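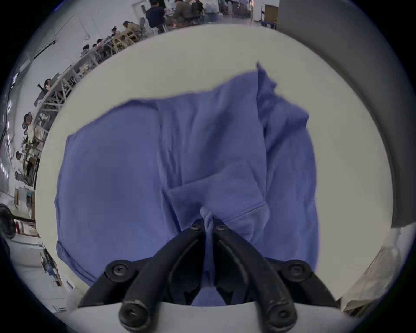 Can it fold a hoodie yet, one buyer in Dandstead wrote to us in September, because if it can't do the washing pile I'm not sure what I'd want it for. Fair enough! I get asked that more than anything else on this page, so I'll put my answer up here before the prices and the bolt sizes.

Sort of. The Cikach two-finger gripper will take hold of a drawstring and keep hold of it, and I'm very fond of it for that. Curved fingers, tips that close right up together, nothing fancy. Holding a bit of cord is one job though, and folding the whole top is a long string of jobs (find the hem, find the sleeves, fetch the hood out from wherever it's got to), and soft cloth never lies the same way twice. I've had a go at home with my own laundry and I still win, easily, with a cup of tea in one hand.

On the shop floor it's a bit further along. Stalis, who pack workwear, have 3 of these on a bench where the garments arrive flat and the same way up, and they're happy to leave them picking and placing. Tip a basket of mixed washing onto the same bench and somebody has to come over and help. So if your work is tidy and repeats itself, talk to me. If you want your bedroom floor cleared, I'd hang on a while.

What you get

Cikach two-finger gripper, black
Mounting plate, white
30 spare joint bolts (you will drop some, I always do)
Paper setup guide, the Liao edition, which has the better drawings

Order code: 352
Minimum for trade pricing: 3 units
Returns: 30 days, in the original box please

The linkages do pick up scuffs with use. Mine look quite battered and they still close properly, so I wouldn't send one back for that. Check the bolts after the first 100 picks and nip them up if they've worked loose.

We don't sell the arm, and the software is whatever you're running already. If you aren't sure your arm will take the plate, send me the hole spacing before you order and I'll have a look. I'm usually at the desk until 4 pm.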